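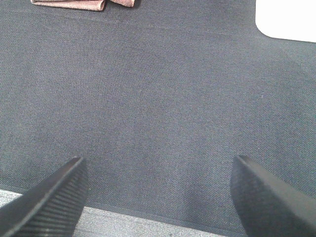 Wrist camera view, jaws open over the blue-grey cloth, pink folded cloth at the top.

Rules for people working near a small arm on a fabric-covered table?

Posted in Workshop & Making, Kedstead board

Hi all, first time posting in this bit of the board so be gentle! I've been asked to write the house rules for our little arm at the Gronside makerspace, and I've got as far as a title. It's a tabletop thing with a two-finger gripper and a camera at the wrist, and we use it for picking up and folding small cloths. Members take turns at it in the evenings, some of them very keen and not very patient (me included, if I'm truthful).

What I've got in my notes so far is keep your hands out while it's moving, know where the stop button is, and tie long hair back. That feels thin. I've looked at the proper standards and they're written for factories with fences and light curtains, and I got lost by page 2. Do I need a speed limit? Does the cloth on the table matter? We had a disagreement about whether you can reach in and straighten the cloth between goes, and I'd like something in writing before May so we can stop having it. It's one side of A4 on the wall or nobody will read it.

gronside_bench4

mothballs_and_motors

Ooh, I did this for our group last year so I have opinions. Yes to a speed limit, and put it in the software settings so it's not left to people's good nature. We run ours slow whenever anyone is within arm's reach, and only a keyholder can change that.

The reaching in thing is the big one. Our rule is that the arm is stopped, and the person at the controls says "stopped" out loud, before any hand goes over the table. Paused in the program doesn't count as stopped! A paused program can be un-paused by somebody leaning on a keyboard, and I've seen that very thing with a cat. Whoever reaches in also says "clear" when they've finished. It feels daft for the first evening and then you do it without thinking.

And yes, the cloth matters. If your fingers come down a touch too low they'll pinch the cover along with whatever you wanted, and then the whole lot gets dragged, including anything else sitting on it. We clip ours at the corners and smooth it before each session. Yours has a bit of a crease coming in from the top right, which I'd pull out before you start, and I'd have a think about whether the white thing in the corner needs to be there while you're working on the pink one. Ours says "only what the task needs goes on the table" and I'd pinch that for your A4 if I were you.

Oh, and write down where the arm parks at the end of the night. Ours got left hanging in mid-air with the power off and it sagged on to the table — no harm done, but it gave us all a fright.

drusen_dave

just unplug it when you want to reach in. job done

kettle_on_twice

I wouldn't do what the post above says as your everyday method. On plenty of small arms, cutting the power means the joints go floppy and it drops, and you've just put your hand underneath. Find out what yours does (hold it up, press stop, see if it sags) and write THAT on the sheet, in big letters. Same for the gripper. Some stay shut when they lose power and some let go, so your members ought to know which before they try to free a trapped finger.

On the standards, you don't have to follow a factory document line by line in a hobby room, but do borrow the method. Make a list of what could hurt someone, work out how you'd stop each one, then check it again whenever you change anything. New fingers count as a change. I helped at the Moncrieff open evening and we redid the list on the afternoon itself, as the table had moved and you could suddenly get your elbow between the arm and the wall. Nobody had spotted it until we walked round with the sheet.

I'd also add a line about who's in charge of the stop button. One person, within reach of it, not also filming on their phone. If they need the loo, the arm stops.

Check your insurance too. Ours wanted to see the written rules and a sign-in book, and they were perfectly nice about it once they had both.

gronside_bench4

Brilliant, thank you both. "Stopped" and "clear" are going at the top of the sheet. I'll do the sag test tonight with a cushion under it and put the result straight on the wall.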